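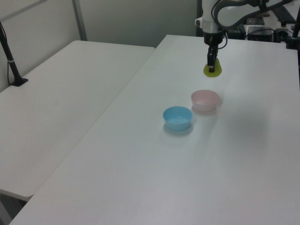
白桌子，两只小塑料碗，一只是浅粉色的。

熬一锅梨膏要多久：和Cirndale一位熬膏人聊了一下午

2020年11月15日

去之前我给她发消息，问要不要带点什么。她回我三个字：带嗓子。我当时没懂，到了才明白，她家十一月来人就要先灌一杯梨膏水，嗓子哑的喝热的，嗓子好的喝温的，怎么都躲不掉。我那几天刚好有点咳，所以喝了两杯，第二杯是我自己要的（真的好喝！）。

她在Cirndale住了二十年，2000年跟着丈夫搬过来，起初在一家牙科诊所做前台，后来诊所换了老板，她就不做了。梨膏是她外婆教的，不过"教"这个字她不太认。"外婆哪里教过我，"她说，"她就是使唤我。去，把那个盆端过来。去，看着火。去，别偷吃。我是被使唤会的。"

我问她第一次自己熬是什么时候，她想了一会儿，说是搬来的第三个冬天。孩子夜里咳，药店里的糖浆喝下去半小时又开始咳，她半夜两点站在厨房里削梨，锅是煮意大利面的锅，姜是冰箱里冻硬的半块。"熬糊了。糊得很彻底，锅底黑了一层，我拿勺子刮上面没糊的那一点，给他冲了水。他喝完问我为什么有烧烤味。"

那口锅后来还在用，煮饺子。她带我去看，锅底那圈印子还在，她用指甲敲了敲，挺得意的样子。

我原来以为熬梨膏最讲究的是火候，她说不对，最讲究的是梨。她一开口讲梨我就知道这个下午要很长了。她说刚来的时候满街找鸭梨、雪花梨，找不到，超市里那种长脖子的西洋梨她买回来就熬，结果出来的膏发浑，还有股闷闷的香，像放久了的香水。"西洋梨要放软了才好吃，可你放软了再熬，汁就黏糊了，过滤的时候滤布堵得死死的，我拧滤布拧到手腕贴膏药。硬的时候熬呢，又没味道。"

那怎么办？她的办法是两种掺着来。七成硬的，三成刚开始软的，按蒂那儿能微微陷下去就算。这个比例她试了两年才定下来，中间还试过加苹果（太酸），加榅桲（颜色漂亮，可是家里人说像喝果酱），加白萝卜。白萝卜那次她不愿意多说，只说邻居来敲过门。

现在她用的梨大部分来自Skokness，开车过去要一个多小时，那边有一片老果园，主人年纪大了，树也老，结的果子大小不齐，卖不进超市。她头一回去是迷路拐进去的，看见路边木箱子里放着梨，旁边一个铁皮罐让人自己投钱。她买了一箱，回来一熬，第二天又开车去了。

"你知道老树的梨有什么好？皮厚。"她说。我说皮厚不是不好吃吗。她说吃是不好吃，可熬膏要带皮，香味全在皮里头，皮薄的梨熬出来是甜水，皮厚的熬出来才是膏。她外婆当年连核都不扔，只把籽抠掉，她自己现在会把核也去了，因为有一年一个客人说喝到了渣，她气了自己一个礼拜。

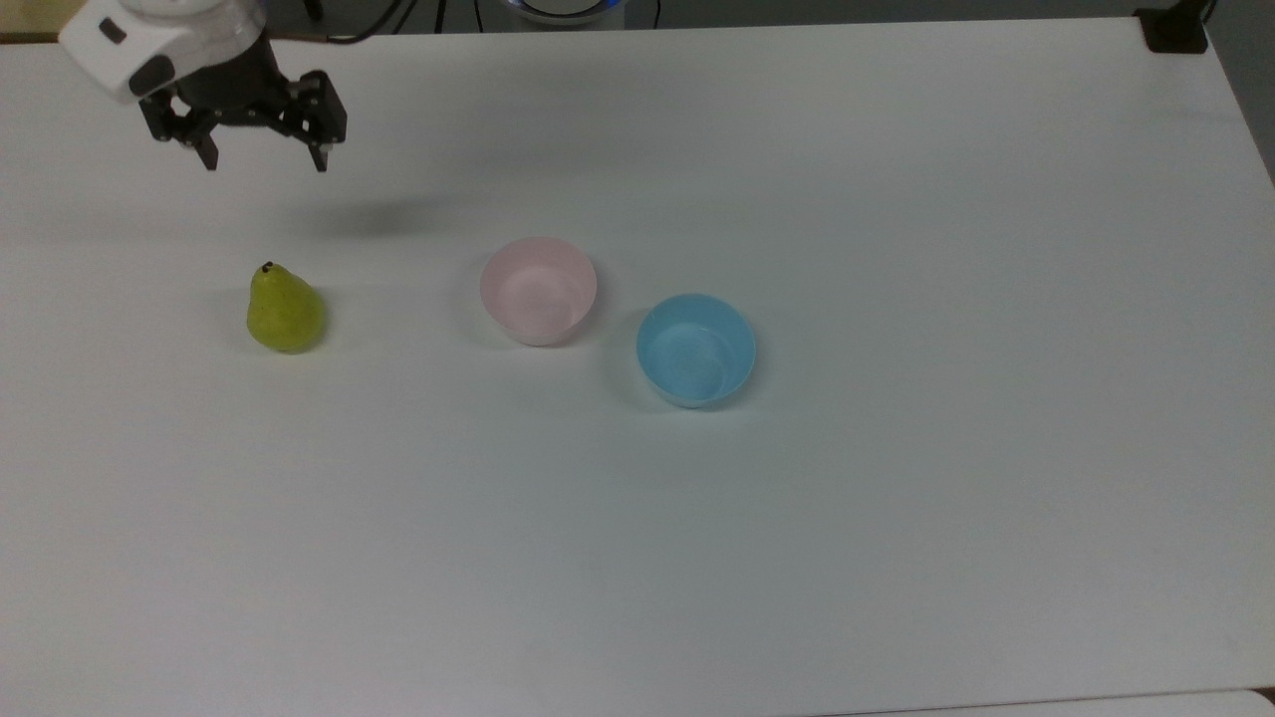
说到客人，我一直好奇她是怎么从给孩子治咳嗽变成卖梨膏的。她说没有哪一天决定要卖，就是送着送着送不起了。先是送给一起接孩子的几个妈妈，后来妈妈们的婆婆也要，再后来有人直接把空瓶子放在她家门口，瓶子里塞着纸条，写"两瓶，谢谢，钱在信箱里"。"我说这不成了送牛奶的倒过来了吗，人家是把奶放门口，我是有人把瓶子放我门口。"

瓶子这件事她也能讲半天。最早是什么瓶子都有，酱菜瓶、蜂蜜瓶、装过辣酱的（洗三遍还是辣的，有个客人喝完说"有层次"，她没敢解释）。后来她下决心统一，在网上订了Sedell的玻璃瓶，方底，盖子里有一圈胶垫。第一批到货她拆开一看，小了，她把毫升和盎司弄混了，那一批瓶子只能装平时的一半。退货运费比瓶子还贵，她就咬牙用了，结果那年卖得最好，大家都说小瓶送人正合适。她到现在还订那个尺寸。

去年一整个秋冬，她卖了149瓶。这个数字她记得很准，写在一本软皮本子上，每一瓶给了谁、什么时候给的、有没有把空瓶还回来。还空瓶的人名字后面画个圈，没还的什么也不画。我问她会不会去催，她说不会，但她会看。"我就看看。"她说这话的时候还把本子翻过来给我看了一眼，很快又合上了，说这个不能拍，要得罪人。

今年呢？今年市集停了大半年，她本来每个月去Cirndale镇上的小广场摆一次桌子，三月以后就没有去过。她说一开始倒是松了口气，因为摆摊要六点起来，还要跟人解释这是什么。"最难的是解释。你说pear syrup，他们以为是浇松饼的。真有人买回去浇松饼，第二个月来跟我说好吃，浇完还不咳嗽了。我能说什么，我说那很好啊。"

市集停了以后，反倒是打电话来的人多了。有些是老客人，有些是老客人的邻居，还有一位住在Skokness的先生，每次打来都要先聊二十分钟天气，最后一分钟才说要两瓶。她后来摸出规律了，接到他的电话就开免提，一边削梨一边听。"一个电话够我削一锅。"

她让我跟她一起削。我削梨的水平很一般，皮上带着厚厚的肉，她看了两眼没说话，过了一会儿把我削的那几个挪到另外一个盆里去了。我问那个盆是干什么的，她说晚上炖了自己吃。好吧。

不过她不是说要带皮熬吗？我想起来问她，她说一半带皮一半不带，全带皮会发涩，颜色也太深，客人看了以为放了酱油。这些东西她都没有写下来过，每次问到一样，就再冒出一样来。我说你应该写个方子，她说写过的。她起身去翻抽屉，翻出来几张纸，是她前年给一个亲戚写的，写了满满三页，3000字，从怎么挑梨写到怎么洗瓶子。亲戚看完回她说，太麻烦了，你寄两瓶来吧。

"所以写了有什么用，"她把纸塞回去，"还倒贴邮费。"

我还是死皮赖脸地要了一份简单的，她口述，我记。如果你也想试，大概是这么个顺序：梨洗干净，去核，一半留皮，擦成丝或者打碎，打碎快一些，但是别打成泥，打成泥后面滤不动。锅里不放水，一滴都不放，开小火，梨自己会出汁。姜切片，红枣去核撕开，罗汉果掰半个，跟梨一起下去。盖盖子煮到梨肉全透明了，关火，放到不烫手，用纱布包起来拧。拧出来的汁倒回锅里，这次不盖盖子，中小火慢慢收。冰糖看你自己，她放得少，她外婆放得多。收到一半的时候人就不能走开了。

什么叫收好了？她说拿一只冷盘子，滴一滴在上面，把盘子竖起来，那一滴要走，可是要走得不情愿。走得太快再熬，站着不走就过了，过了加点热水还能救，糊了就没救了。我很喜欢"走得不情愿"这个说法，她说这也是外婆的话，外婆原话还要难听一点，是拿她早上起床来打比方的。

蜂蜜要等凉下来再放，她在这一点上突然很严肃，说了三遍。她的蜂蜜是从Bhardwaj买的，镇上一家杂货铺，卖香料、豆子、各种米，也卖蜂蜜和铜锅。她那口大铜锅就是在那里看上的。当时挂在柜台后面的墙上，她以为是装饰，问了才知道是卖的，可是太贵了，她去看了一个冬天。每次买完姜都要抬头看一眼，店主也不催她，就说还在呢。到第二年店主说，你要是再不买我就摘下来给你装在袋子里了，她就买了，分三次付的钱。

铜锅真的有区别吗？我问得比较小心，怕伤了她的心。她说有，热得匀，收汁的时候边上不容易焦，颜色也透亮。"但是重。空锅我端得动，装满了我端不动，得叫我儿子。我儿子现在比我高两个头了，就是当年喝烧烤味的那个。他端锅是要收钱的，收一碗炖梨。"

那口锅用之前还得擦，铜锅里面不能留绿锈，她用盐和柠檬擦，擦完冲三遍，用布抹干，不能晾着。擦锅的时候她喜欢听广播，听一个讲园艺的节目，她自己家里连一盆葱都养不活，可是一期不落。我问为什么，她说主持人声音像是喝过梨膏的。

我们聊到中间下起了雨，她跑去后院收抹布，回来的时候头发湿了，嘴里还在接着讲刚才那句，我完全跟不上，她也不在意。她讲到小时候外婆家的灶，烧的是果树枝子，熬膏那天全院子的小孩都不肯回家，围着等刮锅。刮锅是个大事情，有顺序的，谁当天咳嗽谁先刮，所以那天下午院子里全是咳嗽声，一个比一个响。她装咳嗽装得最像，她妈妈有一回信以为真，第二天给她请了假，带她去看大夫，大夫看完说这孩子嗓子好得很，可以去唱戏。

"所以你看，"她说，"我到现在都觉得咳嗽是有好处的。"

我问她有没有想过做大一点，租个厨房，请两个人。她说有人来找过她，一家做礼盒的公司，说第一批要2000瓶，问她能不能十二月前交。她在本子上算了一晚上，先算要多少梨，算到要开车去Skokness多少趟的时候就不算了，第二天打电话过去说做不了。对方说可以用浓缩梨汁代替，她说那你们直接买浓缩梨汁好了呀，为什么要找我。电话那头静了一会儿，然后说谢谢您的时间。

她讲完这一段有点不好意思，问我是不是觉得她太不会做生意。我说没有，我要是你我也算不下去。她说她丈夫倒是觉得可惜，他那几天一直在看冷库的价钱，连箱子怎么码都画出来了，画得还挺好看，现在贴在冰箱上当购物清单的背面用。

后来她还真的稍微扩大了一点，就是多买了一口普通的不锈钢锅，两个灶眼一起开，铜锅收汁，钢锅出汁，这样一天能熬两轮。两轮是极限，再多她要站到半夜。她站着的时候脚下垫一块旧瑜伽垫，折了三折，我试着站了站，是舒服很多，建议大家都垫一块。

关于到底管不管用这件事，我觉得应该问一句，因为看文章的朋友肯定有人要问。她回答得很干脆："我不是大夫。咳得厉害去看大夫，发烧更要去看大夫，喝我这个是让你等大夫的时候舒服一点。"一岁以下的小孩不能吃蜂蜜，她卖的时候每次都要问家里孩子多大，有小宝宝的她会单独留一瓶不加蜜的，瓶盖上系一根红线。血糖高的她干脆不卖，有位老太太为这事跟她生过气，说我自己的血糖我自己管，她还是没卖，给人家端了一碗炖萝卜汤过去。老太太后来倒是常来，来喝汤的。

说到保存，她的规矩是不开封放阴凉处，开了进冰箱，一个月里吃完，勺子必须是干的。有人问她能不能放一年，她反问人家，你买回去是要吃还是要传代。我自己家里那瓶，老实交代，已经过了一个月了，没敢跟她说。

快走的时候她给我看了一样东西，是一张她外婆寄来的明信片，印着一座桥，背面就一行字，问梨熬得怎么样，膏不膏。她当年把这张明信片夹在一本菜谱里，夹了好多年，翻出来的时候上头已经沾了糖渍，黏在第几页上她都背得出来。外婆走的那年她没能回去，那个冬天她熬得特别多，熬完没有地方放，连鞋柜里都摆着瓶子。她说这段的时候手里一直在拧一只瓶盖，拧紧又松开。

然后锅响了，她一下子站起来说坏了坏了，跑过去看，没有糊，差一点点。她拿木勺在锅底推了一圈，回头叫我去拿冷盘子，在冰箱第二层，快点。我就去拿了。滴了一滴，竖起来，我们两个头凑在一起看它往下走。我说这算情愿还是不情愿？她说再等五分钟。

结果等了十五分钟。装瓶是要趁热装的，瓶子前面已经煮过了，倒扣在干净布上，她装，我拧盖子，拧完倒过来放着。那天一共装了多少瓶我没有数，反正最后剩下一个瓶底，装不满的，她冲了水一人一杯，加了两片姜。我说刮锅呢？她把木勺递给我了，还让我先咳一声。

咳了，刮了，锅边上那一圈最浓，有点像麦芽糖，又有一点点姜的辣。

临走她塞给我两瓶，我要付钱，她说空瓶子还回来就行，然后当着我的面把我写进了那本本子里。所以我现在也是有记录的人了，后面有没有圈，得看我自觉。想找她订的朋友，她家今年还接单，不过要打电话，她不用网上那些，留言机的尾号是2117，全号我问过她了，她不让写在网上，说去Bhardwaj买姜的时候问一声柜台就行，那里贴着一张她手写的条子。打过去要是响很久没有人接，多半是在收汁，过一会儿再打。

如果是自己做，她最后补了一条，是我都走到车旁边了她追出来说的：姜不要去皮。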